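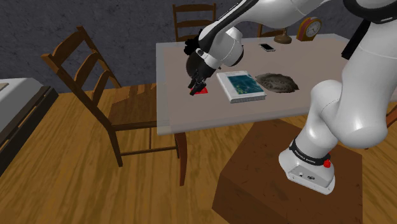
Clorkon tabletop planner: questions we keep getting

Last edited 25 March 2022 by Loubna Sqalli

Does the planner work?

In simulation, on one table layout, mostly. In the February batch it finished 173 of 200 picks and failed 27. Please don't quote that as a success rate for a real arm. We haven't run it on one.

What counts as a failure?

Any run where the fingers end up holding nothing, or where the arm touches something it wasn't sent for. Planner timeouts count too. An earlier version of the script left timeouts out, and the numbers looked much nicer.

Why is there so much stuff on the table?

A bare table is too easy. With a book right next to the small red object, the approach angle matters, and a bad grasp pose shows up quickly. I'd still call this mild clutter. Real desks are worse.

Is perception part of the test?

Only if you turn it on. By default the planner reads object poses straight from the simulator, so it knows things no camera would tell it. Plenty of demos skip over this - ask about it whenever you see one. With estimated poses, expect trouble whenever the arm hangs over the target. From a view like the one below, only a sliver of red shows past the arm, and a pose fitted to a sliver is a guess.
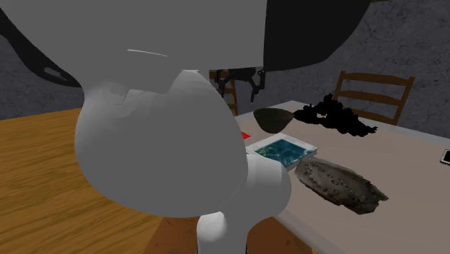 Can I just move the camera?

You can, and it helps until the arm swings the other way. Tahmineh Jalali is testing a second viewpoint in the Zeman branch. I'm not convinced it's worth the extra calibration, but her results aren't in yet.

How long does planning take?

The median is 90 ms and the worst run took 628 ms. Both are from my desktop with nothing else open. Yours will differ.

Will the Simard controller settings carry over to hardware?

I doubt it. The contact friction was tuned until grasps stopped slipping, and that tells you about our tuning. Start slow, and keep a hand near the stop button.

Where do I report a bug?

On the Clondutport tracker. Attach the seed and the full log - a screenshot alone will get closed.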